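Pulard Trail Tent – Set-Up Guide
Section 6: Pitching on Sand and Open Gravel

Welcome to our favorite section! Most of the mail we get about the Pulard comes from people who love wide-open places, and we love them too. A night on firm desert ground with the fly rolled back is hard to beat. Sand does ask for a different pitch than a grassy campground, though, so please read this through once at home before you head out.

If you have not put up the tent before, start with Section 2 and do one full practice pitch in a yard or park. These steps assume you already know the red pole from the gray ones.

What you will need
Tent body, fly and footprint
Pole bag (red ridge pole, two gray side poles)
8 sand anchors (the fabric squares with a loop at each corner)
6 guylines with sliders
A small shovel or a sturdy pot lid
The stiff brush from the repair pouch

The wire stakes that come with the tent are made for soil. Leave them in the bag for this one – they pull straight out of sand.

Choosing your spot

1. Walk the area before you unload. Look for ground that feels firm under your heel and sits a little higher than what's next to it. Dry washes are tempting because they are so flat, but they are drainage, and rain many miles away can fill them.

2. Stay well clear of any route that vehicles use. Drivers do not expect a tent, and low evening sun makes one very hard to see.

3. Find the wind. Hold up a strip of cloth or a bandanna for a full minute and watch it, then do it again at knee height. The narrow end of the Pulard should point into the wind.

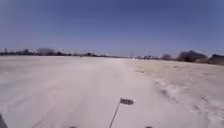

Fig. 6-1. Open ground under a clear sky.

4. Brush away stones and thorny bits, then lay the footprint shiny side down. Put a shoe on each corner. (Braulio Arriaga, who drew the first Pulard pattern, still uses his boots and walks around in socks. We suggest a second pair.)

Setting the anchors

5. Dig a hole for each corner anchor as deep as your forearm is long. Pile the sand on the upwind side so it doesn't blow back across the footprint.

6. Open the anchor flat, fill it with sand, gather the four loops and clip them to the short cord. Lower it into the hole with the cord pointing toward the tent.

7. Fill the hole and stamp it down. Stamp again! A well-packed anchor makes all the difference, and it's the step people rush.

8. Pull each cord firmly at a low angle. If it creeps toward you, dig it up and go deeper.

CAUTION: Do not bury rocks on top of the anchor fabric. Sharp edges will cut it when the line tightens.

Raising the tent

9. Clip the upwind end of the tent body to its two anchors before you touch a pole. On a breezy day, keep one person at that end until the side poles are in.

Slide the red pole through the ridge sleeve by pushing, never by pulling. Seat both tips in their grommets, then add the gray poles. Clip the remaining corners, throw the fly over from the downwind side, and run out your guylines using the last four anchors. The two ridge lines at each end share an anchor. Tighten them in pairs and stop when the wrinkles leave the fly. 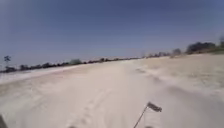 Pulard Set-Up Guide, Issue 9, page 6

NOTE: Fabric relaxes as the evening cools. Go around once more before bed and take up the slack on every slider.

Keeping sand out of the works

Fine sand is the one thing zippers really hate. Keep both doors zipped while you cook, shake your shoes outside, and brush the zipper teeth morning and night. Skip the oil and wax – they hold grit. If a slider sticks, back it up gently, brush, and try again.

Pole joints need the same care. Wipe each one with a dry cloth before you fold it. Edvin Solberg in our Plamwood repair shop sees plenty of jammed joints every December, and nearly all of them clean up well, so send yours in if it won't budge.

Packing up

Take down the fly first and the upwind end last. Empty the anchors back into their own holes, smooth the ground with your foot, and count all eight squares into the bag. They are sand-colored and very easy to leave behind!

Next: Section 7, Pitching on Snow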